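Ratgeber > Haushalt & Familie > Handy und Vertrag > Gebrauchtes Handy für die Eltern

Zuletzt aktualisiert im November

Altes Smartphone an meine Mutter weitergeben – worauf achten?

Seerose_58

Hallo zusammen, ich hoffe, ich bin in dieser Rubrik richtig, sonst bitte einfach verschieben. Meine Mutter wird demnächst achtzig und hat bisher ein Tastenhandy, mit dem sie telefoniert und sonst eigentlich nichts. Jetzt möchte sie gern die Bilder von den Urenkeln bekommen, ohne dass immer jemand mit dem Tablet vorbeikommen muss (meine Schwester wohnt zwar im Nachbarort, aber sie hat ja auch noch ihre Arbeit und den Garten und die Hunde).

Ich habe mir im Sommer ein neues Telefon geleistet, und mein altes liegt seitdem herum. Es funktioniert noch tadellos, hat drei Kameras hinten und steckt in einer schwarzen Hülle, die ich mir damals extra gekauft habe, weil mir das vorige Gerät auf den Fliesen zersprungen ist. Zu schade zum Wegwerfen, finde ich!
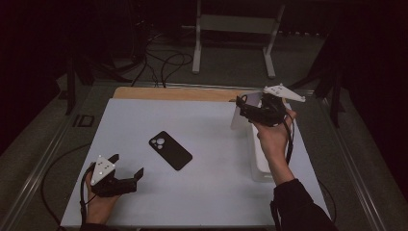 Schwarzes Smartphone, mit der Rückseite nach oben

Nun meine Fragen: Muss ich es komplett zurücksetzen, oder kann ich einfach meine Sachen löschen? Mein Schwager meint, löschen reicht völlig, aber der meint viel, wenn der Tag lang ist. Und was nehme ich als Tarif? Sie ist zurzeit bei Vinard und zahlt dort im Voraus, ganz ohne Internet. Sie ist außerdem etwas schwerhörig und hat recht trockene Finger, beim Tablet meiner Schwester reagiert der Bildschirm bei ihr oft gar nicht. Hat jemand so etwas schon einmal eingerichtet und mag berichten? Ich danke euch schon jetzt ganz herzlich und wünsche allen einen schönen Abend.

Gareth Bunting

Liebe Seerose, das ist eine schöne Idee, und ich kann dich nur ermuntern! Bei meiner Schwiegermutter haben wir es vor zwei Jahren genauso gemacht, und inzwischen schickt sie mir schon morgens um halb sieben die ersten Fotos von ihrem Frühstück.

Zum Zurücksetzen: Ja, bitte komplett. Vorher deine Fotos und Kontakte sichern, dann unbedingt dein eigenes Konto abmelden und erst danach auf Werkseinstellungen gehen. Die Reihenfolge ist wichtig. Ich habe es damals umgekehrt gemacht, und das Telefon wollte beim ersten Start mein altes Passwort wissen, das ich natürlich längst vergessen hatte. Das hat mich einen ganzen Nachmittag und eine halbe Kanne Tee gekostet. Wenn du eine Banking-App benutzt hast, schau vorher nach, ob die Freigabe schon auf deinem neuen Telefon läuft. Auch den Messenger solltest du zuerst umziehen, falls du an den alten Unterhaltungen hängst.

Richte das Gerät danach mit einem eigenen Konto für deine Mutter ein und schreib ihr die Zugangsdaten auf einen Zettel, der in die Schublade mit den wichtigen Papieren kommt. Auf den Startbildschirm würde ich nur Telefon, Nachrichten, Kamera und Fotos legen. Alles andere kannst du wegräumen, es verwirrt am Anfang nur. Die Schrift stellst du in den Einstellungen unter Anzeige größer, aber probier es mit ihr zusammen aus. Bei der allergrößten Stufe passten bei uns manche Knöpfe nicht mehr richtig auf den Bildschirm, und dann sucht man sich dumm und dämlich.

Wegen der trockenen Finger: ein wenig Handcreme, gut einziehen lassen, und eventuell die Schutzfolie abmachen, falls eine drauf ist. Manche Telefone haben auch eine Einstellung für höhere Berührungsempfindlichkeit. Meine Schwiegermutter nimmt einen kleinen Eingabestift mit Gummispitze und ist sehr zufrieden damit.

Und habt Geduld miteinander. Wir haben uns in der ersten Woche jeden Tag zehn Minuten hingesetzt und nur eine einzige Sache geübt, zuerst das Annehmen von Anrufen. Das Wischen ist nämlich für jemanden, der sein Leben lang auf Tasten gedrückt hat, eine richtige Umstellung.

Kaktus_Uwe

Tarif ist einfach, nimm was Kleines. 800 MB im Monat reichen, wenn sie daheim WLAN hat. Mein Vater ist bei Verura und kommt damit hin. Mit Videos wird es knapp, die soll sie nur zu Hause anschauen. SIM-Größe prüfen!! Die aus dem Tastenhandy passt meistens nicht.

Henriette aus dem Tal

Ich möchte noch etwas zum Hören ergänzen, das ist bei meinem Mann auch ein Thema. Geh mit deiner Mutter in Ruhe die Klingeltöne durch. Tiefere Töne hört er viel besser als das helle Gebimmel, das ab Werk eingestellt ist. Man kann bei vielen Geräten auch einstellen, dass bei einem Anruf zusätzlich das Licht hinten blinkt, das steht unter Bedienungshilfen. Falls sie Hörgeräte trägt, frag beim Akustiker nach, ob die sich verbinden lassen. Unserer hat das gleich im Laden gemacht, während wir gewartet haben.

Die Hülle würde ich auf jeden Fall dranlassen, sie liegt einfach besser in der Hand. Und trag die Nummer von dir und deiner Schwester als Notfallkontakte ein, am besten mit Foto. Ganz liebe Grüße an deine Mama und viel Freude mit den Urenkelbildern!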